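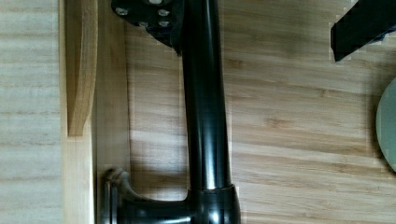
What goes best with pale wood if you don't want the whole room to look washed out? Black metal, in small amounts, with a bit of shine left on it so it picks up the daylight.

We have been asked that question more than any other since we started putting up pages from the house at Kerkstead, so it seemed only fair to put it first. Welcome to the workroom gallery, everybody, and thank you for waiting so patiently for it (we did say it would be up in the spring, and, well, it is Monday, August 15, 2022 and the tomatoes are nearly over). The room is at the back of the house and gets its light from the side, and nearly all of it is blond wood and black fittings. If you came looking for the painted furniture, that is on the Clunside page, and there is plenty of it!

The first picture, at the top of the page

Black pipe against light wood, and I could look at the two of them together all morning. The pipe has a glossy finish, and there is one thin pale highlight running down the length of it that I am fonder of than I can really explain.

The grain. Look at those lines going across behind the pipe, pale tan and honey and soft brown. People write in asking which stain to buy to get stripes like that, and my answer is always to look at a lot of boards before you spend a penny on stain. We went over to the yard at Vudamthorpe twice for ours and came home the first time with nothing but a sandwich.

Up by the flange there are four round bolt heads in silver-grey, and we had quite a long talk at the kitchen table over whether to paint bolts black on this sort of thing. I am on the side of leaving them. They stand out like little pale dots, and a dark piece of metal can use a few of those.

Lower down, the pipe goes into a thicker collar and an arm branches off to the left, with a nice soft curve where the two meet. I do like a curve in a joint. Square corners on black metal can look a bit stern, especially in November, when it gets dark in here by the time the kettle has boiled.

Over on the left the wood changes tone, from a narrow upright board in light blond to a strip so pale it is almost white. Mixing tones worried me for years and now I do it everywhere, including the hall, where I probably should have stopped sooner.

A few notes for the people who always write

The wax we use in the workroom is the plain Wuisan one in the 34 ounce tin, put on thin and left overnight. Glossy black metal only gets a soft dry cloth from us, and a clean one, or you will be looking at smears every time the sun comes around.

The shelves and the window seat will get a page of their own once the cushions are back from Clunside.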